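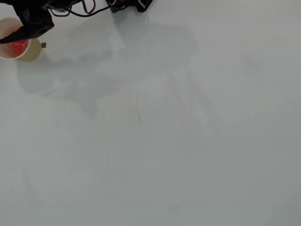

*Gripper over the cup, at the far left of the work area.*

## Recording cup episodes

These are the steps we use on the Lotuda bench to collect demonstrations for the cup task. One person can do it alone, but the first few sessions go better with a second person watching the log.

### Before you start

1. Wipe the table. Small specks are fine.
2. Turn on the overhead lights and leave them alone until the session is over. The arm throws a wide, soft shadow across the white surface, and it should fall the same way in every episode of a batch.
3. Check the cables by moving the arm by hand through its full reach. If a loop tightens at the far left, give it more slack at the base.
4. Open a new session in Irnach and enter your name and the task code.

### Recording an episode

1. Place the cup. Use the start list, which includes positions close to the edges of the camera view. Do not skip these. Our first set had almost none of them, and the policy drifted toward the center of the table whenever the cup was far out.
2. Bring the arm to the home pose and press record. Wait 2 seconds before moving.
3. Approach from above at a steady speed. Stop over the rim, line up the jaws, then close.
4. Lift, move to the target, lower, and open.
5. Return to home and stop the recording.

If you miss the grasp, you may try again once in the same episode. Tag it `retry`. A second miss means you stop and tag it `fail`. Keep the failed files. Halima Nwosu uses them to train the success classifier.

Record in blocks of eight, then take a break. Tired operators start to rush the approach, and it shows in the joint data.

### Checking the files

Play back the first and last episode of each block. Look for dropped frames, a late start, or a gripper reading that stays flat while the jaws close. Dropped frames usually mean the disk is nearly full.

An episode where the cup is partly out of view is still valid. Do not delete it or tag it as a fail for that alone.

### Where the count stands

The cup set holds 3,272 episodes, of which 1,644 start with the cup in the outer zone. Tadhg Dolan merges new sessions into the main set every Friday, so upload before noon that day. Anything later goes into the next merge.

Questions about the start list go to Ching-wen Lam.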